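Small Parts Storage – Bench and Organizer Box Check
Prokham workshop, back benches
Checked 05/05/2018

I do this one twice a year and the next is due in August, so if something on here bugs you, tell me before then and I'll add it. Same as always, I've put OK, Fix or Watch beside each item and then rambled a bit underneath.

1. Bench tops clean and level – OK
Wiped down before I started. The one near the door still rocks if you lean on the left corner, but the folded cardboard is holding. I know, I know, I'll get a proper foot for it.

2. Shelf brackets tight – Fix
Two screws on the top Zidell shelf turned with my fingers, which I didn't love. I've snugged them up for now but the plugs behind are tired and want replacing. Please keep the heavy tins on the bottom until that's done!

3. Boxes emptied and looked over – OK
Everything tipped out into trays, one box at a time, and the crumbs and metal dust brushed out of the corners. If you've never done this, you'd be amazed what collects in there (I found a tooth off a zipper and half a cough lolly).

4. Lids and hinges – OK
Fold the lid right back until it lies flat on the table and look along the hinge line for white stress marks. The see-through grey plastic is good for this, a crack shows up well if you tilt it to the light. Don't force a lid that stops early, there's usually a washer stuck in the hinge. 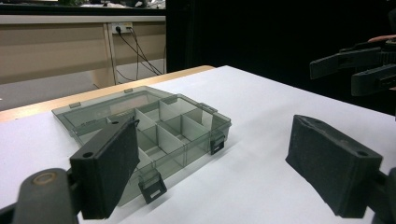 5. Latches – Watch
The black snap ones. Each should click shut with one thumb and stay shut when you give the box a gentle shake over a tray. One on a Honurance box pops open if you so much as look at it, so I've put a bit of green tape on that lid and it's not to be carried by itself until I've found a spare.

6. Dividers – OK
Press each thin wall lightly from both sides. A bit of flex is fine, but if little screws can sneak underneath into the next compartment, it gets a Fix. All good this time.

7. Labels match contents – Fix
My own fault, mostly. The drawer marked 1038 has had the wrong size of spring clip in it for who knows how long, and 185 was half full of picture hooks. Both sorted, new labels still to be printed.

8. Weight – OK
I weighed the fullest one and it came to roughly 5 kilos, and that's plenty for something you lift down from shoulder height. If yours is heavier, split it over two boxes.

9. Sharps – Fix
Loose blades in with the drawing pins. Again! Blades go in the Yatsenko tin with the screw lid, please, and the tin goes back on the hook side of the bench.

10. Walkway clear behind the benches – OK
We want 60 cm and we've got it, as long as the stool gets pushed in.

Still to do: shelf plugs, one latch, two labels, bench foot. I'll tick them off on the sheet by the sink as I get to them.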